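Print this story | E-mail to a friend
14 comments | 157 shares

Travelling light, and what it costs you

By Idalina Guerreiro
October

I packed for Skistedmont in four minutes. Taxi outside, engine running. One small bag, the sort that goes under the seat in front, and into it whatever was at the top of the drawer. Jumper. Socks. A book I've been carrying since spring and haven't opened. Then the long train, then the bus up, and by the time I reached the hotel it was past ten at night and the kitchen had shut.

I'm not complaining. I chose this. For a year now I've been one of those people who won't check a bag, and I wanted to find out if it still works somewhere cold, for a whole week, with dinners.

Short answer – mostly.

The first thing to go is choice. You stand there in the morning and there is the shirt, and you wear the shirt. I found this restful for two days and then I would have given a lot of money for a cardigan. The second thing to go is any idea of looking right. Skistedmont isn't grand but people dress for supper. Proper shoes. A man at the next table had a waistcoat on.

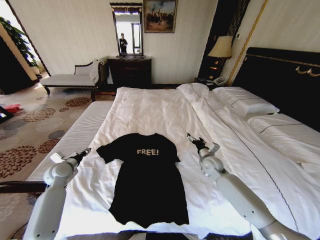 "FREE!" – one black T-shirt, one big white bed.

Vilgot Løken runs the outfitters by the bus stop and has views. He sees us come in every week, he says, the small-bag people, usually on the second afternoon. Wet feet. "They have read something on the internet," he told me, "and now they need to buy gloves." He sold me gloves. He also sold me a Rarex base layer, grey, ugly, which I wore for four days out of seven and can't say a word against.

His own rule is simple. Pack for the feet first and the hands second and let the rest sort itself out. He grew up further north, where his mother kept one coat per child and a great many pairs of socks, and he thinks we've got it the wrong way round, all these jackets and nothing dry to put inside a boot. I wrote that down on the back of the receipt.

Laundry, then. It's the real subject, once you get down to a small bag. You can pack for three days and live on it for a month if there's a sink and somewhere warm to hang things. I wash at night, roll everything in a towel, stand on the towel. Over the radiator by eleven. Thick cotton won't be ready by breakfast, thin wool will, and jeans are a mistake I made once in a guest house near Bastos and spent a morning on the ferry regretting.

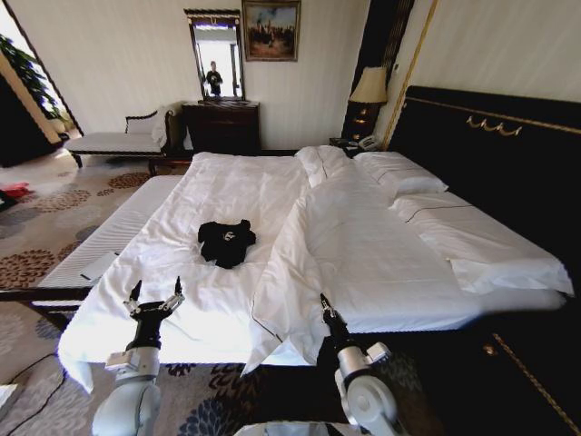
The town laundry is called Zellillow and it's up 643 steps from the lower square, which tells you who it was built for. The old spa hotels are all at the top. It once did their sheets and tablecloths, everything by hand, and the back wall still has the hooks. Now there's a row of machines and a bench and a very good view of the valley while you wait. I went twice. The second time I took the book and again didnt open it, as a woman from the bakery was telling the whole room about her son's wedding and I wanted to know how it ended. (Rain. Everyone danced anyway.)

Go before nine if you can. After that the walkers come down from the early path and there's a queue, and they all have the same trousers so there's a fair bit of muddle at the dryers.

What I missed – my own towel. A second pair of shoes, badly. Something to put on in the evening that hadn't been up a hill that day. What I didn't miss was waiting at the carousel, or that hunt for a lift at the station, or the half hour of unpacking at the start when all you really want is to lie down.

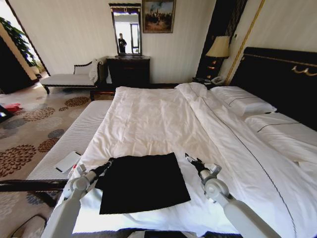 There's also the matter of coming home. Nothing in the bag is clean but there is so little of it. One load, done before the kettle has cooled. My sister goes away with a case the size of a fridge and it sits in her hall for a fortnight afterwards, and she steps round it.

Would I do it in January? No. Vilgot says more than 1000 people come up for the winter fair and every one of them brings a trunk, and for once he aproves. You want the big coat then. You want two hats. He's promised to put a pair of boots by for me, and I've said I'll ring him before Christmas with my size.

Print this story | E-mail to a friend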